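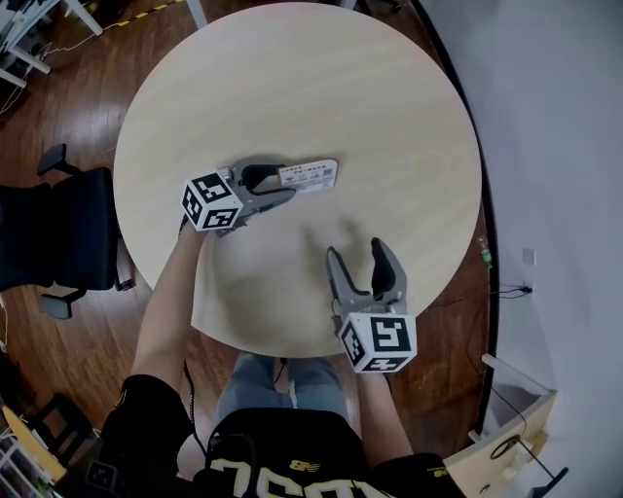 Home | Modules | Timetable | Reading list | Contact

Small Printed Matter, Unit 4: Handling and laying out cards on a tabletop
Durkstead short course in print and information design
Notes prepared by Marloes Geerts. Last updated: March

4.1 Scope

This unit deals with the small card as an object on a table: how it lies, how it is turned, how far away it is when read. Paper stocks were covered in Unit 2 and are not repeated. Bring your own card from the Unit 3 exercise. If you have lost it, take a blank from the tray and copy the text out by hand.

By "small card" we mean anything that a seated reader can cover with one palm. Business cards, loyalty cards, luggage tags and the instruction slips packed with household goods all fall within this. Postcards do not.

4.2 The table

A round table has no front edge. The reader's own seat sets the direction, and a card placed for one reader is askew for everybody else. At a rectangular table people tend to square a card to the nearest edge without thinking about it. Take the edge away and they square it to their own shoulders, or leave it at whatever angle the hand put it down.

Tabletop colour matters more than students expect. A white card on pale wood has low contrast at its border, and the reader finds it by its printing. On a dark top the outline is seen first and the text second. Test every layout on both. Pale grain does not compete with text, but strong grain running under a card at a slant can make the card look crooked when it is straight.

Shadow is the other variable. With light from overhead, the reader's own hand and forearm shade the area directly in front of them. Fine print should be legible inside that shadow.

4.3 Anatomy of a typical card

For the exercises we divide the face into zones, reading left to right:

Text zone. Dark type on white. One size for headings, one for the rest.
Icon zone. Small pictograms, each tied to a line of text. An icon standing alone is treated as decoration and marked down.
Code zone. The QR code, normally at the right end, with its quiet margin kept clear on all four sides.

The quiet margin for a standard QR code is four modules wide. It is the most common fault in submitted work. In last year's Halolard set, 24 cards were handed in and the margin was broken on 31 separate proofs across the drafts.

Putting the code at the right end has a practical effect. A right-handed reader who picks the card up by that end covers the code with a thumb. A reader who holds it by the left end covers the start of the text. Neither is wrong, but the designer should know which loss is being accepted. A card held at its left end and raised slightly at the right will usually scan well, as long as it is kept flat enough to avoid glare.

4.4 Picking up and turning

A thin card lying flat on a hard top is awkward to lift. There are three usual methods: slide it to the table's edge and take it from below; press one end so that the other rises; or pinch it across its width. The third works only when the card is stiff enough not to slip, and it tends to bow the middle. Record which method you used, as it affects wear at the corners.

Rotation should be done on the table, with the card in contact throughout. Do not flip and rotate in the same movement during timed exercises — the two results cannot be separated afterwards.

4.5 Exercise (pairs)

a) Sit at the round table. Place the card flat near the middle, text towards you.
b) Turn it until the long side points at your partner. Your partner reads the first line aloud.
c) Repeat with the Tasik and Valtonen samples, which use smaller type.
d) Note the angle at which reading slows.

Write up on one side of A4. Joonas Hyvönen marks this unit; queries about the samples go to him. Stock reference for the blanks is 1411, and the spare trays are in room 416.

Shares: 24 | Comments: 0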